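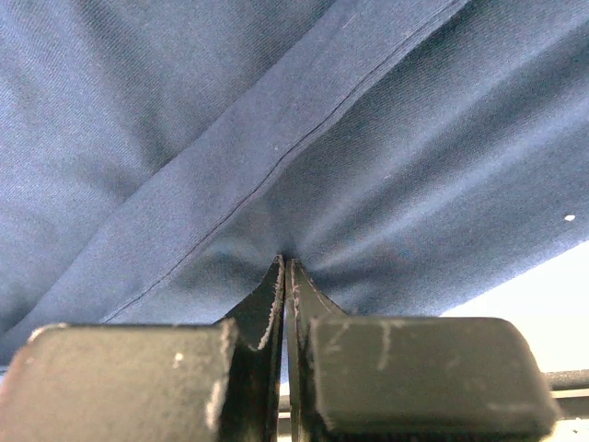 Chapter 2
Oily Fish and the Fats They Carry

Reading time: 2 minutes

People who live on cold coasts have eaten herring, sardines and mackerel for as long as they have had nets. The fish were cheap, they came in large numbers at certain times of the year, and they could be salted or smoked for winter. In the harbor town of Veden, the spring catch began in May and fed most families until the next one.

These fish store fat in their muscles. Cod and other white fish keep most of theirs in the liver, so a cod fillet is lean and a mackerel fillet is not. The difference matters to anyone planning meals, and we will return to it when we compare fresh and canned fish.

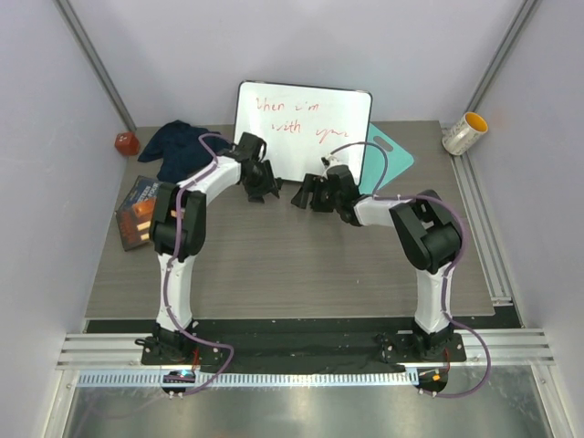 The fats of most interest are two omega-3 fatty acids, known as EPA and DHA. The human body can make small amounts of both from plant oils – flaxseed and walnut oil, for instance – but the process is slow. Most of what we use comes from food. Fish get theirs from the food chain, which starts with tiny algae.

This chapter begins with the structure of fatty acids. It then covers how fish oil is pressed and cleaned, and why it spoils when left open to air. Readers who have not studied fats before should review the terms at the end of Chapter 1.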